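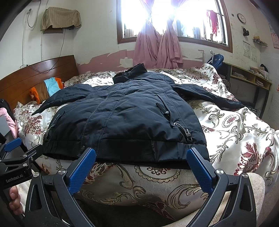

A hand-held gripper, open at the hem of a navy padded jacket spread out on a bed.

Home-built folding robot still waiting on its first jacket

13 March 2026

A laundry-folding robot being put together by two members of the Urklow shared workshop has a name, a logo and a sign-up page. It does not yet have a folded jacket to show anyone.

The project is called Flekis. Inese Zariņš and Eulalia Yáñez began it in October, working partly at the workshop and partly at home, and they say it will be able to pick up a garment from a bed, fold it and set it aside without help. The arm that is supposed to do this stands on a bench at Urklow with its wrist joint removed. The work going on now is done by a person holding a gripper, closing it on clothes by hand while a camera on the tool records each attempt. The footage is meant to teach the arm what to do later.

That is a common enough way to go about it, and the pair are open about how it works. What they are less clear on is how much of it they need. So far they have 190 recordings, most of them of T-shirts and dish towels. Padded jackets were added last month. Zariņš said they were the hardest thing in the house to fold and that she wanted them in early.

"If it can do a quilted jacket with the sleeves out, a T-shirt is nothing," she said.

Perhaps so. A quilted jacket is thick, springs back when pressed and comes with zipper pulls and cord toggles for the fingers to snag on. Someone with a hand on the tool can feel a toggle catch and let go. The Flekis arm has no sense of touch, and there is no money in the budget to give it one. Asked how the arm would know it had hold of a zipper instead of a hem, Yáñez said the camera would take care of that. Asked what happens if the finger pads are covering the zipper at the time, she said they were looking into it.

The hand-held tool in the picture carries the name GenRobot.AI on its bracket. The gripper on the Urklow arm is a different one, printed at the workshop, with shorter fingers and a narrower opening. Yáñez said the recordings should carry over with some adjustment. Marek at the next bench, who has built arms of his own, laughed when this was put to him and went back to his soldering.

A demonstration at the workshop's winter open evening did not settle much. The arm was given 15 dish towels, one after another, on a flat table under bright lamps. It folded four. It dropped most of the others and pushed one onto the floor, where it carried out the rest of the fold on bare tabletop. The project page describes the evening as "a strong first showing." A short video posted there has the four good folds in it and leaves out the rest, with no note to say so.

Zariņš did not argue with the numbers. She said the table had been moved before visitors came in and the arm's position had not been checked again. She also said the software had been changed since then, and that nobody had run the towel test a second time because the wrist motor failed and a new one from Kawaguchi, the parts counter two streets from the workshop, has been on order for six weeks.

Then there is the matter of where the thing would go. The sign-up page shows a drawing of a slim white arm clipped to a nightstand. The real one is bolted to a steel plate that takes two people to lift, and its controller, a box the pair have named Zuda, sits beside it with a fan running. Neither would fit next to most beds. Yáñez said a smaller version would follow, though she had no drawings of it to show and would not give a price.

None of this makes Flekis a bad workshop project. The motor mounts are tidy, the recordings are labeled and backed up, and both builders clearly know more about cloth than they did in the fall. Other members have started borrowing their cable clips. As a weekend build it would be easy to like. The trouble is the sign-up page, which asks people to "reserve a place" for a machine that currently cannot bend its wrist. No payment is taken. The page does not say what the place is a place for, either.

Zariņš said the wording was Yáñez's. Yáñez said it would be changed. It was still up when this item was written.

The next open evening at Urklow has not been scheduled. Zariņš said the arm would be shown folding a jacket there, start to finish, on a bed and with no one touching it. She was asked whether visitors could bring a jacket of their own and said she would have to think about it.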